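An Afternoon With the Grippers at Ehlers

It was raining sideways when I got off the bus at Trivport, and I'll admit I had half a mind to turn around and go home to the heater. I'm glad I didn't. The winter open day at Ehlers (Wed 13 June, if you're keeping a diary of these things) turned out to be one of the friendlier afternoons I've spent in the company of machines, and there was soup.

Ehlers has been going for 13 years, most of them in a former wool store behind the station, and its people work on the sort of robotics that will one day be asked to clear up after the rest of us. Their current project is called Droltia. The idea is easy enough to say over a bowl of pumpkin soup: people go about with a gripper in hand, picking things up and putting them down, and the recordings are used to teach a robot arm to do likewise. So far they have logged 2,883 pick-ups, and they'd be the first to tell you that a good many were dreadful.

I had expected a laboratory, with white coats and perhaps a yellow line I mustn't cross. What I got was closer to a favourite library, with potted plants, orange chairs and a long dark table so shiny that the ceiling lights swam about in it. Books were stacked at one end, and I lost a good five minutes to reading the spines before anyone could get me to look at the gripper, which was the thing I'd come all that way to see.

The gripper has two white fingers, and between them, against a magenta plate I would happily have as a splashback in my kitchen, goes whatever you have been asked to pick up. For our group it was a small bottle of water with a pale blue cap. You'd think a water bottle would be a gentle place to start! The engineers told us it's a proper nuisance, being clear, so that a camera has trouble deciding where the bottle ends and the room begins.

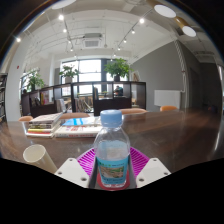

Having a go yourself

Visitors were invited to try, and naturally the children went first and were better at it than everybody else. My own first attempt sent the bottle skating off towards the books, to general delight. The trick, I was told, is to come in slowly and let both fingers arrive together, the way you'd pick up a sleepy guinea pig. By my fourth try I had it upright and steady, and I was so pleased with myself that I forgot to put it down again and had to be reminded there was a queue.

Afterwards we were walked down the corridor to see the Clumell arm, which has been learning from 253 of the better recordings. It reached for a bottle, dithered for a moment, took hold and set it down on a cork mat, and the whole room clapped as if it had played the cello. The second time it missed completely. We clapped for that too.

The next open day is in November, when the team hopes to have moved on to mugs. Entry is free and places are limited to 53, so book early, and bring a decent umbrella for the walk from the bus.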